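Tracking drops out on one of two hand-held grippers after pad change
Posted by Lærke Lund, 2020-05-27

We run a pair of hand-held grippers, the Pledport kind with a camera on the body and a square marker on top. I swapped the finger pads on one of them in February and it has been fussy ever since. The position estimate jumps when the two units come close together. Out of 267 recordings I had to throw away 53, nearly all from the unit with the new pads. The vendor says "recalibrate." I have recalibrated 4 times. Is that a real fix or just what they tell everybody?

Brynhildur Hjaltested

It's what they tell everybody. Calibration won't help if something is moving after you calibrate. Take hold of the pad and try to wiggle it. If it shifts at all, take it off, clean the seat, put it back and tighten the screw by hand. Then do the same with the marker plate.

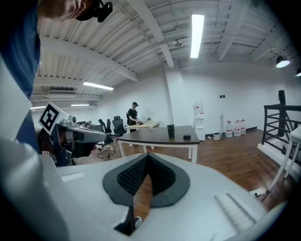
I'd also be suspicious of the lights. A marker tilted toward a ceiling tube can wash out in the camera, and then the software guesses. Record one minute with the tubes on and one with them off before you pay Pledport for anything. Don't change the pads and the lights on the same day or you'll learn nothing.

Stusmont

Just buy new markers. Ours got scratched and it was the same thing.

Oddsson

I doubt it's the markers if only one unit does it, unless you swap them and the fault moves. Try that first, it's free. Also check whether the new pads are thicker than the old ones. Ours were, and the finger width was wrong in the config for 3 weeks.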